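Fio sobre "organizar os remédios em 20 minutos", o método que a Fouzia Kazmi jura que muda a vida. Tenho as minhas dúvidas.
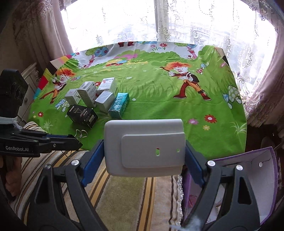 Passo um: pôr tudo em cima da mesa. Pus. Caixa branca, caixa branca, outra branca. Quem desenha embalagem de remédio só conhece uma cor?

A azul-esverdeada ainda está no plástico. A preta com dourado parece perfume - e aposto que o preço veio junto com o dourado.

Passo dois: separar "por momento do dia". E o que se toma só quando dói? A Fouzia não explica.

Passo três: comprar o organizador da Rarkport, 55 reais, 12 divisórias. Ah, então era isso. O método era um anúncio.

Lingyun Shao me respondeu que usa desde maio e adora. Perguntei se já achou um remédio mais rápido por causa dele. Silêncio.

Outra coisa: tirar os comprimidos da caixa e jogar a caixa fora? E a validade, e o lote, e a bula? Não faço.

Vou ficar com uma caixa de sapato e uma caneta para escrever a validade bem grande na tampa de cada remédio. Custo: zero - se eu achar a caneta.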